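중간 경과 보고: 공용 작업실 비품 정리 및 보관함 교체
수신: Jiltero 시설지원 담당 Mhairi Morrison
작성: Niall Purves, Semple 작업실 운영
작성일: 11/9/20

1. 진행 현황
대상 비품 400점 중 300점의 분류와 목록 입력을 마쳤다. 103점은 보관함에 넣어 선반 번호를 부여하였고, 나머지 분류 완료분은 종이 상자에 임시 보관 중이다. 보관함은 25개를 우선 구매하였다.

2. 보관함 및 작업대
보관함은 뚜껑이 분리되는 흰색 플라스틱 제품으로 정하였다. 뚜껑 윗면에 검은색 손잡이가 있고, 짧은 쪽 양 끝의 검은색 걸쇠로 뚜껑을 본체에 고정한다. 손잡이가 뚜껑의 오목한 부분에 눕혀지므로 적재 시 간섭이 적다. 본체는 반투명이나 내용물 식별에는 부족하여 라벨을 병용한다. 분류 작업은 밝은색 나뭇결 상판의 탁자에서 한다.
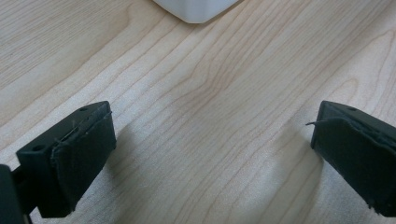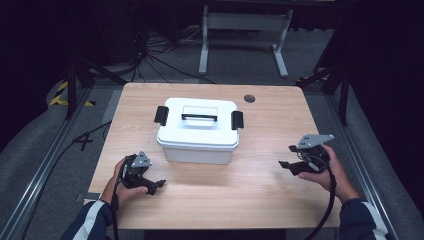 사진 제공: Semple 작업실 / Wagner Holanda

상판 표면에는 약한 광택이 있어 조명이 반사되는 구간에서 작은 부품의 판독이 느리다. 해당 구간에는 무광 매트를 깔기로 하였다. 상판 뒤쪽 가장자리 부근의 배선 구멍은 라벨 프린터 전원선용으로 쓰고, 보관함은 구멍을 막지 않게 놓는다.

3. 지연 사항
Basum에 발주한 선반 받침의 규격이 도면과 달라 반품하였다. 재납품분 치수는 Gregor Ogilvie가 확인한다. 이에 따라 Skomodbridge 창고로의 이관은 12월로 조정하였다. 승인 예산의 변경은 없다.

4. 다음 단계
- 미분류 비품 목록 입력
- 임시 보관분의 보관함 이전 및 라벨 부착
- 추가 구매 수량 산정(담당: Miklós Csizmadia)

추가 구매 건은 수량 확정 후 별도 품의로 올린다.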